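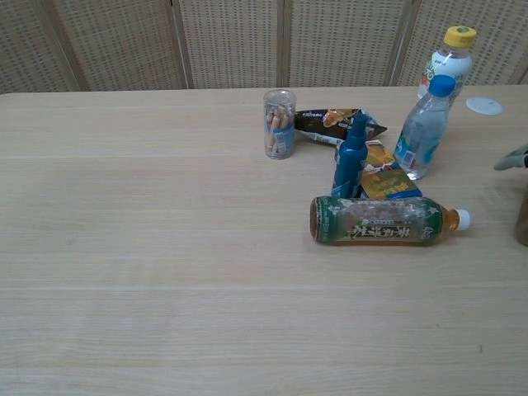

## 3. Method

### 3.1 Materials

The study used 600 sentences taken from dubbing scripts held by the Damar archive. All of the sentences were first written in Dutch and later put into English for voice recording. They came from family dramas and from short nature programs, and they had been handled by several translators over a long period. Sentences made up only of names, greetings or sounds were left out before the selection was made.

Each sentence was stored with the line before it and the line after it, so that the person working on it could follow the exchange. The original recording was supplied where it had been kept. For 136 of the sentences no recording was left, and these were treated as a separate set throughout. They are reported apart from the main results in Section 4.3. We did not try to record the missing lines again with new speakers, as a change of voice and pace would have altered the task.

The archive had its own marks for pauses, breaths and speech heard from outside the picture. These marks differed between the older and the newer scripts. Marijke Coppens and Ineke Geerts worked through the full set and brought the marks into one form. A slash stands for a short pause, a double slash for a long one, and the letters OFF for a speaker whose mouth is not shown. Where the two could not agree on a mark, the older form was kept and the sentence was flagged.

### 3.2 Participants

Translators were invited through the Grorutholm language center and through the mailing list of Michiels, a dubbing firm. All of them had finished at least one paid dubbing job and used English as their main working language. People who had worked on any of the scripts in the Damar archive were asked not to apply. Of those who replied, 60 met the conditions and completed both parts of the study. Their results are the ones used in the analysis.

Participants were told that the study dealt with the length of dubbed lines. They were not told which features of the lines would be compared. Each person signed a consent form and was paid the same fixed amount, whatever the time taken.

### 3.3 Setting and procedure

The sessions at Grorutholm were held in a meeting room at a light wooden table with a folding screen behind it (Figure 1). Participants worked alone and could take breaks between blocks of sentences but not within a block. Sound was played through headphones. Paper and pencils were provided, and any notes were collected at the end together with the consent form.

In the first part, participants wrote an English line for each sentence in their block. They were asked to produce a line that an actor could speak in the time taken by the original. In the second part, which took place on a later date, they read their own lines aloud against the recording and changed any line they thought did not fit. Both versions were saved.

The order of the blocks was set by drawing lots before the first session. No participant saw the same sentence in more than one block. Questions about the meaning of a Dutch word were answered from a prepared word list; questions about style were not answered. Evaristo Ochoa led all sessions, following a written guide, and kept a log of interruptions and technical faults.

### 3.4 Scoring

Every line was scored on timing and on natural speech. Timing was measured as the difference between the spoken length of the English line and that of the original. Natural speech was judged by readers who did not see the original sentence and did not know whether a line was a first or a revised version. The readers used the Pelon scale, which runs from "would not be said" to "would be said without remark."

Lines on which the readers were far apart were passed to Rianne Vandenberghe, whose score was then used in place of the others. Arnout Desmet checked the timing values against the sound files and corrected those in which room noise had been counted as speech. The scoring was closed in December 2022, and no line was rescored after that point.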